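Okay, it's snack sorting day and I have a lot of feelings about it, so this is going to be a thread. Get yourself something to nibble on first, because I promise you'll want it by the end.

**1/** Every couple of months I let the snacks pile up until I can't find anything, and then I dump out the whole collection and start over. I know people who keep theirs in neat glass jars with little labels. I love those people, and I'll never be one of them!

**2/** Most of this batch came from one big order I placed with Wikitz back in June 2018, plus a few handfuls from the corner store (I can't walk past the little spicy ones by the register, I just can't). The order came to 598 before shipping, and I'm not telling you in which currency so you can't judge me.

**3/** My method, if you can call it that: everything gets tipped out on the bed first. A bed is the best sorting table there is. It's wide, it's soft, nothing rolls off and gets dented, and if you get tired halfway through you're already where you need to be. 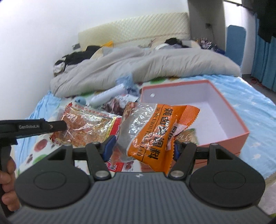
**4/** Anyway, the first pass is just big bags versus little packets. The bigger bags are the ones I save for sharing, or for a long movie, or for a rainy afternoon when I tell myself I'm sharing. The little flat spicy strips are for me and me alone. I love how you can see the seasoning right through the clear wrapper. My mouth waters every single time.

**5/** Somebody asked me last time how hot the strips are. It really depends on the kind! Some are more sweet than anything, and some will have you standing at the sink. I keep a carton of milk around and I eat them slowly, one small bite at a time, like a sensible person. (I have been a sensible person maybe 4 times.)

**6/** Second pass is dates. Please check your dates, friends. Last August I found a packet at the bottom of the pile that had been with me through a whole apartment move, and it had gone so stiff I could have propped a window open with it. The small print on these packets is tiny, so I take them over to a good light and tilt them until I can read it.

**7/** Third pass is the table, for everything that's going into a box. I used to buy proper plastic bins for this. I had a nice set from Egger, and they were lovely and sturdy, but they took up the entire shelf whether they were full or not. Now I save any long cardboard box that comes into the house. It's free, and when it gets sad and floppy you recycle it and move on with your life.

**8/** The fruit tablecloth stays on year round, before anyone asks. I've had it for ages, it wipes clean in two seconds, and it cheers me up in the morning when I'm waiting for the kettle. I looked at a plain beige one from Jolel and I just felt tired.

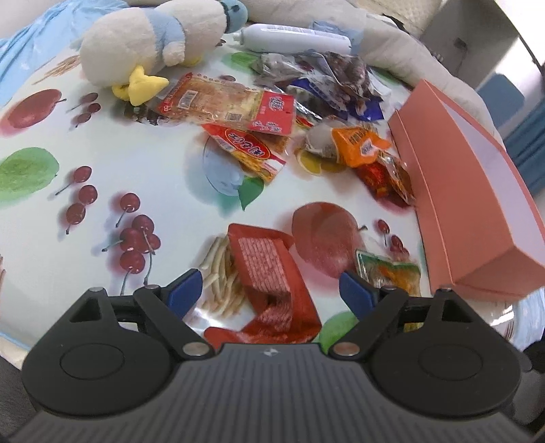

*Red packet, pink box, and my beloved fruit tablecloth.*

**9/** When I pack a box I like to stand the flat packets up on their edges, like records in a crate, so I can flip through and see what I've got. Anything puffy goes on top so it doesn't get crushed. Anything with a sharp corner goes at the end by itself, away from the thin wrappers.

**10/** And then one small bowl stays out on the counter for visitors. I mix it up, a little sweet and a little spicy, and it's always fun to see which ones people go for. If you come over and you reach for the last spicy strip, I'll be gracious about it, but I will remember.

**11/** Next up is the tea drawer, which is in worse shape than the snacks ever were. If you have a favorite packet I should try, tell me in the replies! I'm putting together another order this week and there's still room in the cart.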